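A mesa da tia Hellevine

Quando o meu avô morreu, em agosto, fiquei com a loja de chapéus, as dívidas da loja de chapéus e a obrigação de alimentar o gato da loja de chapéus, que se chama Donati e morde. Não pedi nada disto! Eu vivia muito bem a traduzir manuais de máquinas de costura, no meu terceiro andar com vista para outro terceiro andar, e de repente dou por mim atrás de um balcão a explicar a uma senhora que não, um panamá não se lava na máquina, nem no programa delicado.

O primeiro mês foi assim: 604 euros de luz em atraso e 19 chapéus vendidos, quase todos ao mesmo homem. Chamava-se Gemechu Abdella, entrava sempre pelas seis da tarde, experimentava tudo e levava o mais feio. Eu agradecia e punha o dinheiro na lata de bolachas (o avô não acreditava em caixas registadoras, acreditava na lata). Ao décimo chapéu comecei a ficar desconfiada, porque nunca o via com nenhum na cabeça.

Perguntei à tia Hellevine, que sabe da vida de toda a gente entre a farmácia e o rio. Ela estava a descascar favas e nem levantou os olhos.

– Esse homem jogava às damas com o teu avô – disse. – Devia-lhe 600 euros.

E continuou com as favas, como se isto fosse resposta.
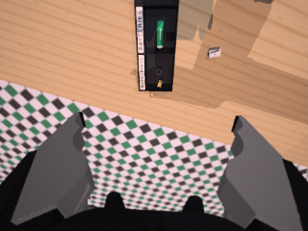

Mehwish achava que eu devia simplesmente falar com ele, que um homem que compra chapéus feios para pagar uma dívida a um morto está mortinho por conversar, e que se eu não o fizesse ela própria fechava a papelaria mais cedo e vinha cá fazê-lo por mim. Disse isto tudo ao telefone, de seguida, sem respirar. Prometi que falava. Depois passei três dias a esconder-me no armazém sempre que davam as seis, com o Donati a olhar para mim lá de cima da prateleira dos bonés, cheio de desprezo.

Ao quarto dia o gato denunciou-me. Saiu disparado entre as caixas, deitou ao chão uma pilha de boinas e foi sentar-se aos pés do senhor Gemechu, a quem (descobri então) não mordia. A mim, que lhe dou de comer!

– Boa tarde – disse eu, com uma boina na mão e pó no cabelo.

– Boa tarde. Queria aquele, se faz favor.

Aquele era um chapéu de feltro cor de mostarda, com uma pena partida, que estava na montra desde antes de eu nascer. Custava 127 euros, coisa absurda, mas o avô nunca baixava preços por uma questão de orgulho.

– Não lho vendo – respondi. Saiu-me assim, sem pensar. – Já sei das damas.

Ele tirou os óculos, limpou-os à camisa, voltou a pô-los. Contou-me que tinham jogado durante anos, ao serão, a dinheiro de brincar, e que um dia o avô decidira que o dinheiro afinal era a sério. Ele rira-se e nunca pagara. O avô também se rira, mas passara a apontar tudo num caderno.
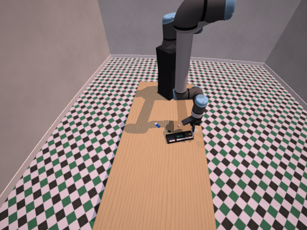
O caderno estava no fundo da lata de bolachas, debaixo das facturas, e eu nunca tinha chegado tão abaixo. Abrimo-lo os dois em cima do balcão. Colunas e colunas de jogos, naquela letra miudinha, e ao lado de cada derrota do senhor Gemechu um comentário: «distraído», «dormiu mal», «deixou-se ganhar, o malandro».

– Deixei-me ganhar? – disse ele, ofendidíssimo. – Nunca!

Ficámos ali até às nove. Ele lia uma linha, protestava, contava como tinha sido o jogo, e eu ria-me tanto que a senhora do panamá, que ia a passar, espreitou pela porta para ver se estava tudo bem. Na última página só havia uma frase: «Deve-me a desforra».

Fui buscar o tabuleiro ao armazém. Faltavam duas pedras, usámos botões de casaco. Não jogo nada às damas, perdi em menos de dez minutos, e ele apontou o resultado no caderno por baixo da frase do avô, com a data e tudo. Ao lado escreveu «distraída».

No dia seguinte voltou às seis, com o chapéu de feltro verde na cabeça, o segundo mais feio de todos, e eu já tinha as pedras arrumadas.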